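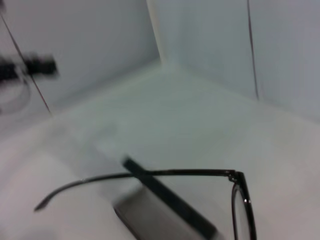
Second progress report to the Harms Fund
Pilgrim way from Prendum to the chapel at Tromora
Position on Thu 29 February

Dear Mr Yeoman,

In your letter after the first report you asked that I write less about our hopes and more about the work. I try to do so. I follow the order of the grant agreement, so that Cyril Yeoman's colleagues who read this after him can compare it point by point.

1. The path

The way is now open on foot from the parish church in Prendum until the river crossing below Plaluline. From there to Tromora the walker must still use the road for a part, which I regret, but the owner of the meadow has not signed. We have met him twice. He has no objection to pilgrims, he has an objection to dogs, and he wishes to have this in writing with a name under it. The diocese's lawyer has prepared a short text and I expect an answer before the spring.

The signs are delivered. They are the small shell-and-cross sign that you approved, on oak posts. Between Prendum and Plaluline they stand all in place. The ones for the last section are kept in the bell tower at Tromora, where it is dry, and they will go up on the same day as the meadow is settled. I did not want to put signs which point to a closed gate.

One sign near the old toll house was turned in the wrong direction in November, by wind or by children. A group from a school walked to the quarry and back before they noticed. It is now fixed with a second bolt, and we have done the same with all signs at crossings.

2. The pilgrim house at Plaluline

The house has six beds, as planned. It opened with two months of delay because the fire inspection asked for another door on the upper floor. The cost of the door was not in the budget. The parish has paid it from its own money and doesn't ask for it back from the Fund, but I mention it so that the accounts are understood.

From the opening until now 214 persons have slept in the house. Most came for one night. In Advent it was nearly empty, and in the week after Epiphany we had to send people to the guest rooms of the sisters, who received them kindly and gave them also breakfast. We have since agreed with the sisters a fixed price for such nights, so that it isn't always a favour.
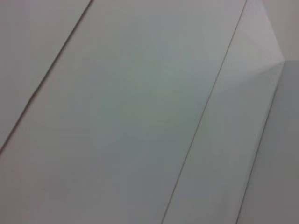
The heating is sufficient on the ground floor and weak above. Pilgrims have written this in the guest book more often than any other remark, in several languages. A second radiator for the upper room is ordered.

We ask for a donation and not for a fixed price. Amber Wragg, who manages the house, was in favour of a price from the beginning, and after this winter I must say that her reasons are good. Some guests give generously, others believe that a church house is paid by somebody else. We would like to try a fixed price in the summer months and keep the donation in winter. If the Fund sees a difficulty in this, please tell us before we print the new leaflet.

3. Prayer and accompaniment

Here I can report less than I had promised. The evening prayer at Plaluline takes place when Amber Wragg or one of the sisters is present, so perhaps four evenings in the week. The agreement speaks of every evening. The parish priest has now three churches and can't come on weekdays. We are preparing a simple order of evening prayer on one folded sheet, with a psalm, a reading and intercessions, which guests may pray alone without a leader. Two groups have used the first version, and they found the psalm too long. It will be shortened.

The blessing of pilgrims in Prendum after the Sunday Mass has become a custom more quickly than I expected. People from the parish who don't walk at all remain for it. An old lady asked if she may receive it too for her journey to the hospital, and of course she received it.

The pilgrim booklet with the places for stamps is printed in English and German. The stamp of Tromora was made with a spelling mistake in the Latin and has been replaced.

4. The chapel at Tromora

The chapel is open daily from morning until dusk. The roof over the side altar was repaired before the frost, and the damp on the north wall has not become larger. The conservator will look again at the wall painting when the warm weather has come. She advises against candles directly under it, so the candle stand was moved to the entrance. There were complaints. We have put a bench next to the new place, and the complaints are now fewer. 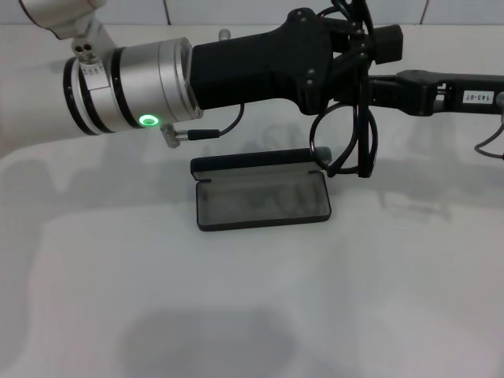 For the confession room we have still no good solution. The sacristy is too small and also the way to the toilet, and a screen in the nave was refused by the heritage office. I will write about it separately.

5. Money

The first two payments of the Fund are spent according to the plan, except under "printing", where 3000 euros remain. This is because the booklet was printed in two languages instead of four. We ask for permission to use this sum for the radiator, for the extra bolts and for the folded prayer sheet. The full table of costs with the invoices was sent by post to your office.

6. Until the next report

In April we want to open the last section with a walk from Plaluline to Tromora and a Mass in the chapel. The auxiliary bishop has accepted, under the condition that he may walk only the last part, as his knee was operated. You are invited warmly, and a bed in the house will be kept for you if you write to Amber Wragg in time.

Further we will decide on the fixed price, finish the prayer sheet, and bring an answer about the meadow, whichever it is. The next report will come at the end of the summer.

With thanks and kind regards,
the project office, Prendum parish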